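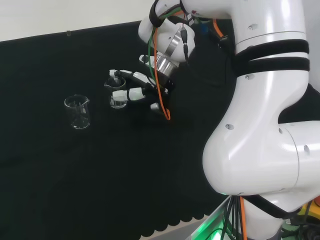 Robot hand and three glass beakers on a black cloth.

Write the Cable Rule Down Already

I've been going on about cables since February, and Sudheer Lobo at Stedard has now asked me twice to put it in writing so he can stop hearing it over lunch. Fine!

Our safety rules for arms are pretty good on the big stuff. Speed limits, stop buttons, who stands where (I could recite those in my sleep). Then you get to cables and there's one line: "secure as needed." Needed by whom? I've seen people treat that as a strap every few inches, and I've seen people treat it as a nice thought.

Look at the orange cable on that hand, looping just below the fingers, with glassware close by. I'm not saying that setup is wrong. I'm saying two sensible people could read our rule and disagree about it all Monday afternoon, and that makes it a lousy rule.

So my pitch is a number. Pick the most slack you'll allow past the wrist, print it on the checklist, and measure it before any run with glass. Sudheer thinks a fixed number will annoy the folks at Porireo, who swap hands more than 100 times a year. Maybe so! They can ask for a different number, and I'd gladly argue with them over it. At least we'd be arguing over something you can check with a ruler.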